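Is the Grustato two-arm kit worth it for cloth handling?

Posted in Kits and Hardware, Thursday, December 20, 2018

I'm looking at the Grustato tabletop kit, the one with two arms, white plastic links and a wrist camera. The plan is to pick shirts and towels out of a basket and lay them on a table. I have used single arms before, mostly for small boxes, and never for anything soft. Two things I can't find on the product page. First, are the standard gripper fingers good enough for fabric or do I need the soft tips that Stimen sells? Second, does the cable on the outside of the arm get in the way? Budget is tight, so I'd like to skip extras if I can. I'm in Gelstead if shipping matters.

gelstead_tom

kit is fine. get the soft tips, everybody does. shipping took forever for me but that was September and they were out of stock on power supplies.

rowboat88

I'll disagree on the soft tips. I bought a set and took them off again. The standard fingers are flat and stiff, and they close far enough to pinch one layer of cotton. With the Stimen tips the cloth held better once it was in, but the tips are thicker and I had trouble getting hold of a single layer. If you do mostly heavy towels you might like them. For shirts I would save the money.

I kept a log while I was deciding. With the standard fingers I ran 200 picks out of a plastic basket and 141 came up on the first try. Most of the misses were collars and seams. Slowing down the close speed helped more than any part I bought. The default speed is set to 5 in the config file and you can go lower.

On the cable: it clips along the upper link and then goes out in a loop before it gets to the gripper. The loop needs slack or the wrist can't turn all the way.
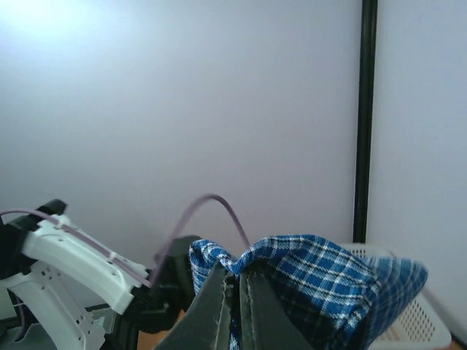

If you make it too long, though, it can hang down near whatever you are picking up, and the other arm can catch on it. Start with the length in the manual and shorten it a little at a time. Move the joints by hand with the power off after each change. I added one extra clip and haven't touched it since.

Price was 596 for me with both arms and no table clamps. Kawaguchi has a similar kit for less, but when I looked the camera mount was a separate order, so compare the full cart before you decide.

mill_street_dan

Thanks, that helps. I'll order it without the tips and see how the shirts go. Do you remember what clamps you used?

gelstead_tom

Plain woodworking clamps from the hardware store. Put a scrap of rubber under them.

mill_street_dan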